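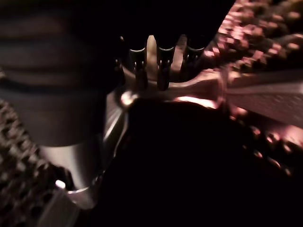
**Konstantinidis opens orders for the Gosta wrist camera kit**

Konstantinidis today announced that orders are open for Gosta, a wrist camera kit for robot arms used in handling and picking work. The kit places a small camera close to the gripper, so that operators can follow the fingers and the held object from the arm's own point of view, including in low, warm light.

Each kit contains the camera, a mounting bracket, two cables and a license for Prusta, the company's recording and playback software. Installation takes 30 minutes and requires no change to the existing gripper.

"Our customers asked for a closer view of the grasp itself, under the lighting they work in every day," said Nabila Naciri, director of products at Konstantinidis. "Fast arm movement still produces blur, and the software lets staff slow the playback and review the fingers during each pick."

Gosta was tested at the Zallolura workshop before release. A first production run of 50 kits will ship in January. Every kit carries a warranty of two years, with service and replacement parts handled by the Konstantinidis support desk.

Existing Prusta license holders may order the camera and bracket separately.

Press contact: Nabila Metwally, Communications Office, Konstantinidis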